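Handout 4: Running Party Games for Mixed Groups
Course notes, Yu-na Cha

1. Group size and room

A party game has a working range of players. Below the range, turns come too fast and people run out of ideas. Above it, the wait between turns gets long. Rutby, the team drawing game used in this unit, works with up to 17 players. Past 25, split the group and run two tables.

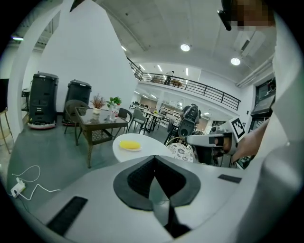

Floor space sets the limit for movement games such as Koo. Players need to cross the room without going around furniture. A large open space with white walls and a plain floor is suitable, and zones can be marked with tape.

2. Timing

Set the round length before play starts and announce it once. Rutby rounds run 70 seconds. Shorter rounds favor players who already know the game.
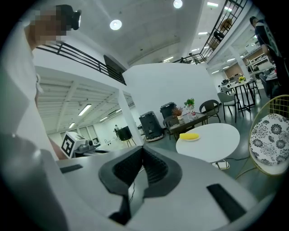
The host keeps time and does not play. If the host must play, the timer passes to the team that is not drawing.

3. Scoring

a. Grelletti: one point per correct guess, none for a pass.
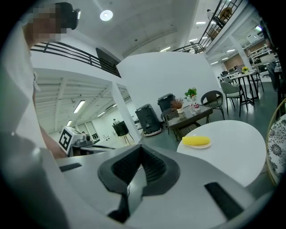

b. Lilletti: points carry over between rounds. A tie goes to the team that played second.

c. Koo: no score. The last player in the zone starts the next round.

Write totals where all teams can read them. Disputes are settled by the host at the end of the round, and play is not stopped.
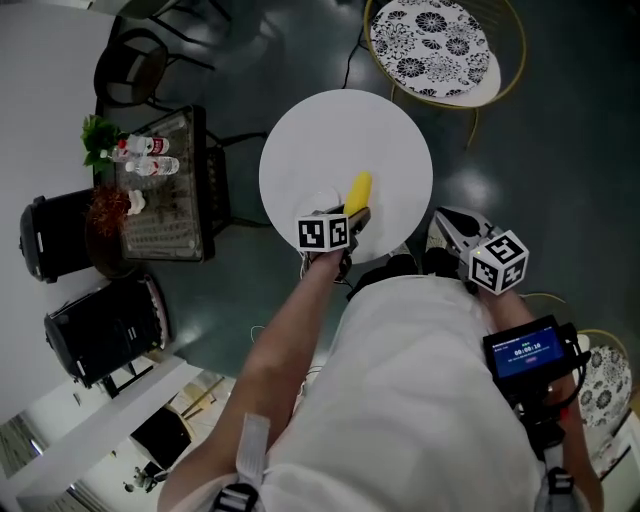
Late arrivals join the smaller team at the next round. They take no penalty and receive no make-up turn.

Reading for next session: rule sheets for Grelletti and Lilletti, both sides.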